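Progress Report to the Alden Fund
Equipment Planning Grant, Tabletop Manipulation Program
Submitted by the Program Office, Goso
2022-04-27

1. Purpose of this report

The Alden Fund awarded Goso a planning grant so that we could decide what equipment to buy for the tabletop manipulation program before asking for purchase funds. This report covers the work done since the award, the spending to date, and the choices still open. A full equipment request will follow under separate cover.

2. Work completed

The program office has drawn up an inventory of the equipment and supplies used at the kitchen tabletop station. The station uses a white table with holes in its top, a toaster oven, cookware, tableware and plastic play food. The inventory separates items that must be replaced on a schedule from items that are expected to last the life of the program.

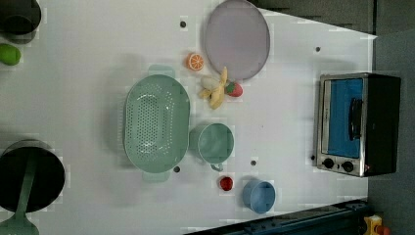 The inventory now lists 141 items. Most are low in cost and can be bought from ordinary retail suppliers, and we do not propose to include them in the equipment request. They will be charged to the supplies line, where spending to date is $677. The planning grant permits this use, and receipts are on file with the program office.

Two groups of equipment account for nearly all of the expected cost: the arms with their controllers, and the grippers with their wrist cameras. These have been reviewed separately because they wear at different rates and come from different suppliers.

3. Supplier review

Written quotations were requested from Drivemine and Vik. Both suppliers replied before the April deadline. The Drivemine quotation covers arms, controllers and on-site installation as a single package. The Vik quotation prices each part separately and leaves installation to the buyer.

The two quotations cannot be compared line by line in their present form. Drivemine includes service visits in its price, while Vik sells a service plan that is renewed each year. We have asked Vik to restate its offer with service included for the full term of the grant. We have also asked Drivemine to show the price of a spare controller, which was missing from its first quotation.

Delivery time is the other main difference. Drivemine quotes 16 weeks from the date of order. Vik can ship sooner, but the office would need to arrange an electrician and a separate safety inspection before the equipment could be used.

4. Grippers and spare parts

Soft goods are handled at the station along with hard plastic items, and the gripper specification has been written with both in mind. The draft calls for fingers that can be changed at the bench with hand tools, and for wrist cameras that can be replaced without returning the whole gripper to the supplier. 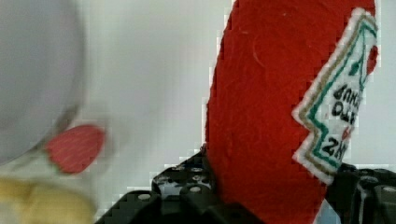
Could the program delay the purchase of spare grippers until the second year?

Spare grippers should be ordered with the first shipment. A station without a working gripper cannot be used at all, and a later order would be subject to the supplier's full delivery time. The draft budget therefore provides 2 spare grippers in the first year and none in the second. Replacement fingers are budgeted in both years.

5. Changes from the approved plan

The original plan assumed that the existing table would be kept. We now recommend a budget line for a second table, so that one can be set up while the other is in use. No change to the total of the planning grant is requested.

6. Next steps

The restated quotations are to be reviewed by the program office and by Goso's purchasing department. The office will then submit the equipment request with a spending schedule, a maintenance plan and a list of any items bought from a single source. We ask the Fund to confirm whether installation costs may be charged to the equipment line or must be shown under services.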